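Ball balancing project, semester two, Mon 17 January. Thread for everybody in robotics club who asked what we're doing in Lulmont lab all afternoon.

The task sounds so easy. The arm holds a handle, the handle goes to a tray, the tray has a ball in it and a green spot. Tip the tray, get the ball onto the spot, keep it there. That's the whole assignment!

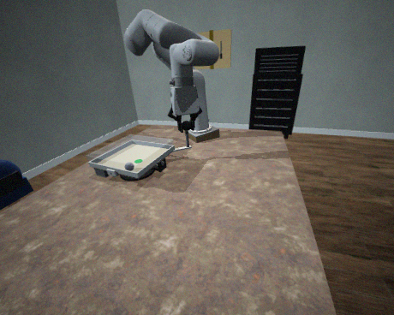
Orel replied asking why we don't just do it on the real arm, the simulator never gets friction right and we'll have to redo it all in April anyway.

OK fair, but we get the real arm for one afternoon a week and the simulator whenever we want. I ran 234 tries over the weekend in my pajamas. You can't do that in the lab (I mean, you could, but they lock it).

Of those 234, the ball stopped on the green spot 16 times. Sixteen! I was so happy with the first one that I woke up my roommate.

Most of the misses are the same miss. The ball heads for the spot, rolls straight over it and bonks into the rim. My controller reacts to where the ball is and doesn't care enough about how fast it's going. So I turned up the speed part and now the tray shivers like it's freezing -- progress, I guess?

Also spent nearly 94 minutes on a bug that was a minus sign. The tray was tilting the wrong way on one axis only. The ball would start out fine and then just run off into a corner. If your ball loves one corner, check your signs before you touch anything else.

Orel is right about friction though. Next up I'm giving the ball a slightly different weight and slipperiness on every run, so the controller can't get cozy with one perfect ball. My success rate is going to tank for a while and I'm bracing myself.

Barbosa team, I saw you're using a camera delay in yours -- how many steps are you holding the image back? I tried three and everything fell apart.

We're calling ours Prirklow, by the way. The name was a typo in the config file and now it's in every folder, so it stays.

More after Thursday's lab slot. If anyone wants the tuning notes, they're in the club drive under "tray stuff" and they're a mess, but they're all there.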